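Adding memory to an old desktop computer: a few tips
February 11, 2021

Print this page | E-mail to a friend | 43 shares

In November I bought a used office computer from Estley and it was very slow. More memory helped a lot, and it is a job you can do on the kitchen table.

Switch off, pull out the mains cable and press the power button once, so that what is left in the circuits goes away. Touch the bare metal of the case before you touch anything green.

Keep the screws in an egg cup. Mine always roll under the fridge otherwise.

Dust the slots with a soft, dry brush, never with a cloth – the threads catch on the contacts.

Hold the module by its short ends and look for the notch. It fits only one way round. Press evenly until the clips close.

Leave the processor and its lever in peace if you only want to change memory. On many boards they are very close to the slots, so take off your watch and long sleeves.

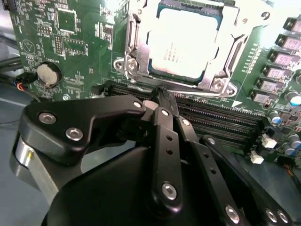
The processor in its metal holder, with the black memory slots below it.

If the computer beeps and does not start, take the module out and put it in again.

Comments (3)

Marnik: Second try and it worked, thank you.

Drallulari: Does the egg cup have to be clean?

Esteves: I would add, photograph the cables before you unplug them.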